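Automation at Work – Course Handout, Unit 4
The Robot Joins the Back Kitchen

By Lucinda Nguyen-Tran
April

This site uses cookies to remember your reading position. By continuing you accept them. Manage settings

Bring this to the seminar. Last term half the room brought Unit 2 and argued with great confidence about a bottling line.

1. The case

Walczak is a catering supplier in Lakville. It rents out tableware and small kitchen goods for events, and everything that comes back has to be emptied out, cleaned, sorted and packed again. The packing was done by people at long tables until the company put in an arm with a two-finger gripper, sold under the name Bulitz. The stock list runs to 1,566 different items. At the time of our visit the arm was cleared to handle 715 of them, a figure the sales brochure calls "the majority of common goods." Do the division yourselves and come prepared to discuss the word "majority."

The job sounds dull when you write it down. Dishes, cups and utensils go into a plastic basket, the basket goes on a shelf, and a driver takes it away. The people who used to do it would tell you it was dull too, and then spend twenty minutes explaining why you never put the flat things in last.

Keep those twenty minutes in mind. Most of this unit is about where they went.

2. What a packer knows

Szymon Krawczyk packed at Walczak for years before he was made "cell operator," a title that came with a new badge and the same chair. We asked him to write down the rules of packing. He produced two rules, looked at them for a while, and crossed one out.

His trouble is a familiar one. A good deal of skilled manual work is kept in the hands and only comes out when something goes wrong. Szymon knows that a bowl can carry a cup inside it, that a long handle may stick out over the side so long as the next basket isn't pushed up against it, and that thin dishes can stand on edge where there's a gap. He didn't know he knew any of this until a machine needed to be told.

The arm, for its part, begins each job by considering the basket, a steel bowl and a wooden plate as if it had never been introduced to any of them. 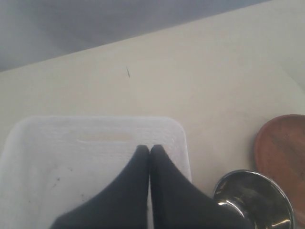 3. Where the time went

Management at Walczak measured the arm by baskets per hour. The workers measured it by how often they had to get up. These two numbers were kept on separate sheets, and as far as we could find out, the sheets had never met.

Some things to look for in the case file:

– The arm did not remove the job of packing. It split it. One part went to the machine, and the leftovers (odd shapes, anything shiny, anything stuck inside something else) went to whoever was sitting nearest.
– The leftovers were the hard part. A packer used to get an easy basket after a difficult one. The easy baskets now go to the arm, so the person gets difficult ones all day and is told that the work has become lighter.
– Checking got bigger. Crumbs and specks in the bottom of a basket were once dealt with by a hand that was in there anyway. It's a separate task now, with its own line on the shift form, and it isn't in anybody's job description that I could find.

The third point came up in every interview, usually before I had asked a question. The gripper can be working between a speckled basket, a steel cup and a round brown dish and take no interest in the specks whatever. It was hired for picking up.

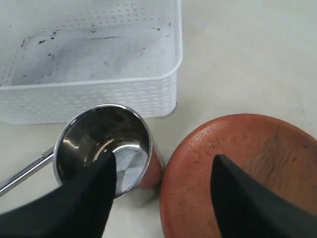
Maja Laskowska said she would rather wipe out a basket than stand there watching something else not wipe it out, and that the standing was what sent her home tired. The old table gave her a sore back by the afternoon. The new one gives her a feeling of being on call, and she hasn't found a stretch for that yet.

I'd ask you not to file this under "resistance to change," the drawer where the older textbooks put everyone who had a point. Maja asked for the arm. She signed up for the first training session and stayed late for it. Her complaint is a design complaint, and if it had come from a consultant it would have had a cover page.

4. The Honderholm comparison

Walczak's sister site at Honderholm bought the same equipment and set it up differently. There the packers decide, basket by basket, what goes to the arm. They can take a job back without filling in a reason. Output in the early weeks was lower, and there were some tense phone calls.

Leszek Kaczmarczyk ran the shift there and kept a notebook of what people chose to keep for themselves. They kept mixed baskets, mostly, the ones where a bowl, a cup, a wooden-handled utensil and a pair of chopsticks all have to share a space meant for something tidier. They gave away the stacks of identical plates with no regret at all.

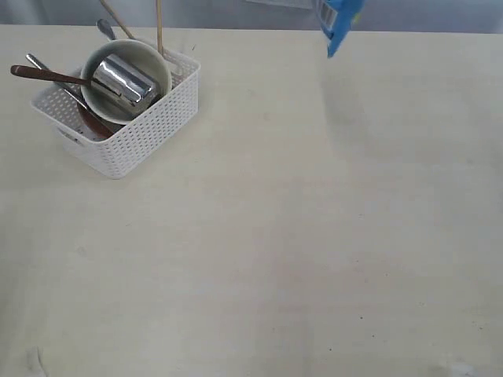 The notebook ended up as the basis for the next round of programming, so the people who had been left alone to choose also ended up teaching. Leszek was thanked for it in a newsletter, under the wrong first name. He was not paid extra. Section 5 of the reader deals with who owns that sort of knowledge, and I recommend reading it before you form an opinion, though I realize this is late in the term to start.

5. For the seminar

Write one page on a task you have done for money. Say which part you would hand to a machine and which part you would fight for. Then ask someone who did the same job whether they agree. Pages that use the word "synergy" will be returned.

Comments

Aniela Ostrowski
I did plate returns for a hotel for two summers and the part about only getting the hard ones is exactly it. They told us we'd have time for "customer-facing moments." We were in a basement.

packing_dept
Who pays for the checking time at Honderholm? The handout skips that.

Lucinda Nguyen-Tran
It does skip it. So did the company, when I asked. It's in next week's reading.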